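Home | Courses | Notes | Contact

Introduction to Robot Handling — Handout for Unit 2

Comparing Grippers on Smooth, Round Objects

Raquel Veloso, Buvumholm Technical School
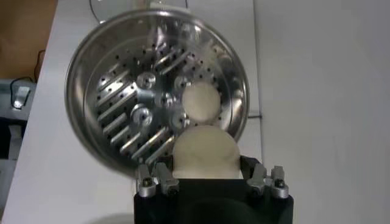 Fig. 1. Wrist camera view. One pale round object is between the fingers and another lies in the steel bowl.

1. Purpose of this unit

In the first unit we worked with boxes. A box is kind to the beginner, for it has flat sides and parallel fingers find them without difficulty. Now we go to round objects. You will try two grippers on the same arm, with the same camera and the same speed, and you will write down what each of them does well and badly. Please do not decide before the trial which one is better. Last year many reports were written with the conclusion first, and it was easy to see.

2. The two grippers

The Filline is a parallel gripper. Its fingers move on a straight line toward each other and stay parallel during the whole stroke. The Gosside has jointed fingers, and the tips travel on a small arc. This means the height of the tips changes a little when the gripper closes. If you forget this, the tips can touch the table or the bottom of a bowl.

Both are fixed to the arm with the Jireš plate. Tighten the screws crosswise, and check them again after the first ten closings.

3. Contact on a round surface

When a flat finger touches a sphere, there is contact in only a small area. If the fingers close above the widest part, the object is pushed down. If they close below it, the object is pushed up and may jump out. The best height is at the widest part or slightly under it, so that the curve helps to carry the weight.

Exercise: draw a circle and two fingers. Mark the contact points for three heights and draw the direction of the force at each point. Keep the drawing, we will use it again in Unit 3.

4. What the wrist camera gives us

The camera moves together with the gripper, so the fingers stay near the same place in the picture while everything else changes. It is useful for judging if the object is centered between the fingers. It is less useful for judging distance, because one picture contains no direct measure of depth. An object in the fingers looks bigger than the same object farther away.

Look at the polished rim of the bowl in Fig. 1. The bright highlights on it and the blurred reflections on the wall are a difficulty for simple edge detection. The program may find an edge in a reflection and miss the true edge of the metal. A pale, matte surface is easier, provided that the background is darker. On our white table the contrast is weak, and you should expect some wrong detections there.

Metal parts with many small holes are another difficulty. A circle detector can take a hole or a hub for a small target. Set a minimum radius before you start, and note the value in your report.

5. Procedure

a) Record one picture with the gripper open and no object in it.
b) Set the closing force to the lowest step.
c) Approach from above, close, wait two seconds, lift.
d) If the object slips, raise the force by one step and repeat from c).
e) Move the object over the bowl, lower it, and open slowly.
f) Change the gripper and begin again from a). Do the camera calibration also again — the new fingers have a different length.

Write every trial in the table, including the failed ones. A trial that you stopped by hand is counted as failed, with a remark.

6. Questions of discussion

Which gripper needed the lower force, and can you explain it with your drawing from section 3? Did the bowl wall limit the opening of the fingers? Would a second, fixed camera help more than a better wrist camera?

Reports go to Peter Kadlec, in the box outside room 83. Maximum two pages, without the table.

Last revised 27 July 2024

Filed under: Course Materials, Robotics, Grippers

Contact the department | © Buvumholm Technical School | Back to top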